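3.2 Saving and dialogue length

The second part of the study looked at how often players stopped to save in Brarow, a text-heavy adventure game from the studio Drulley. Save records came from 195 players who finished the first chapter and agreed to share their files. After duplicates were removed, 2,014 manual saves remained. Each was matched to the last line of dialogue shown before the player opened the menu.

Most saves fell just before a choice or just after a long conversation. Players who had turned on fast text saved less often, and their saves sat closer to the choices. Three players made no manual saves at all and were left out of the analysis by chapter section.
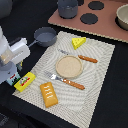
Figure 2. Woven placemat on a black tabletop, with a small printed carton near its lower left corner.

3.3 Replays

Players who returned to the first chapter within 20 hours of play usually loaded a save made before the meeting with Cuklow. Few started again from the title screen. The skip function was used in most of these replays, so reading times from second visits are not compared with those from the first.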